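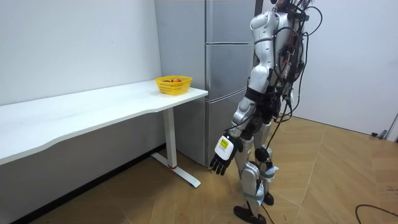

Home | Posts | Robots at home | Contact

What I write on the wall before the robot moves

Posted Sat 9 August by the author of Small Rooms, Nollport
8 comments | 16 shares

Since February I keep a list of rules for working with a humanoid in a room that was made for people. The list began as a page of the Laing handbook, which our group received when we joined the Mulen project. It was a good page, but it was written for a factory hall with a painted floor, and we have a table, a fridge and some fruit. So I changed it, and I changed it again, and now several readers have asked me to put it here. English is my third language, so please forgive me if a rule sounds more strict than I mean it.

Cables first

The first check of the day is the cable check. I walk once around the robot and follow every cable with my eyes, from the back of the body down to the floor and then to the wall. If a cable lies where a foot can come, I move it. If I can't move it, we don't start.

The handbook says to do this once each morning. I do it again after every break, because people come in, they step over the cables, and they push them a little with the shoe. They don't notice it. I also did this, more than once.

Two more things belong to the same check. Straps on the legs must lie flat. Labels on the wrists must be readable, so that you write the correct hand in the log and not the hand you remember.

Who is allowed to stand where

One person holds the stop button, and this person does nothing else. They don't write, don't hold a coffee, don't answer a question about lunch. When they are tired they say so, and we stop first and change the person after. I was surprised how hard this rule is for polite people. They want to help when a peach rolls away, and then the button is lying on a chair.

Everybody else stays behind the robot's back or outside the door. Our chalk line is 750 mm further than the arm can reach. I have seen groups who measure from the shoulder with the arm relaxed, and I would ask them kindly to measure again with the arm stretched and the body leaning.

Food is not a test block

In Plamlow, where I worked before, we used foam blocks for everything. Foam forgives you. A peach doesn't, and it also leaves juice in the joints of the fingers. For soft fruit my rules are these:

1. Wash the fruit and dry it well before it goes on the shelf.

2. Fruit that a gripper has touched is not eaten later. It goes in the compost on the same day, also when it looks perfect.

3. Begin with the lowest closing force and raise it one step at a time. Write each step down.

4. Have the basket on the table before the fridge is opened, near the end where the fridge is, so that the arm has a short way. Take one piece at a time, and let the stop person see both the shelf and the basket.

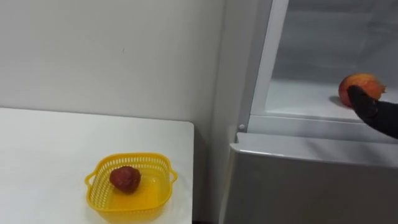

5. When the round is finished, wipe the fingers and the shelf, and close the fridge by hand. It is a small thing but my electricity bill taught me.

What goes in the log

We passed 2994 lines in our log last month, and most of them are boring, and I am proud of this. A line has the time, the task, the hand, the force step and one word for the result. I allow only three words: done, dropped, stopped. Before, people wrote "almost" and "quite good", and later it was not possible to count anything.

A stop is never a mistake in our log. This I took directly from Laing and I didn't change a letter. If a person must explain why they pressed the button, next time they will wait half a second longer.

What I still don't know

I have no good rule for visitors. At the moment they sign a sheet and stand at the door, but they lean in to see better, and I understand them. I also have no good rule for the end of a long day, when the cable check is done too quickly. If your group has something written for this, please send it, also if it is in another language. I read slowly but I read everything.

Share this post | Older post | Newer post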